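Fisum Wet-Room Grasp Set, release 2
Supplied by Flurnholm

Price: on request
Contents: 551 wrist-camera recordings, gripper logs, baseline policy
Licence: research use

Fisum is a set of recordings for training two-finger grippers in bathrooms, where clear glass and polished stone tend to upset depth sensing. The paper behind it claims that a policy trained on 200 of the recordings does as well as one trained on the lot. We stock the set, but we would treat that claim with care. Both policies were tested in 3 bathrooms – all of them also used for training.
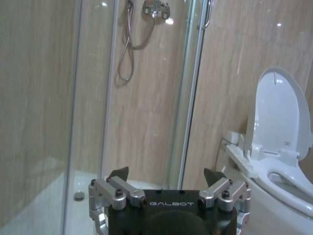
Roman Nowakowski wrote to us that we were being too hard on the method: the smaller policy still had to cope with reflections from angles it had not met, and in his view that counts for something. Perhaps it does. We would still like to see a bathroom it has never been in.

What you get for the money is decent raw material. The wrist view keeps both fingertips and the fittings beyond them in sight, glare on the glass included, and the logs are tidy. The baseline policy is less use – failed grasps were left out of its scores, and the paper gives no reason.

Release 1 customers can upgrade free of charge. Questions about the logs go to Lies Verbeke at Flurnholm.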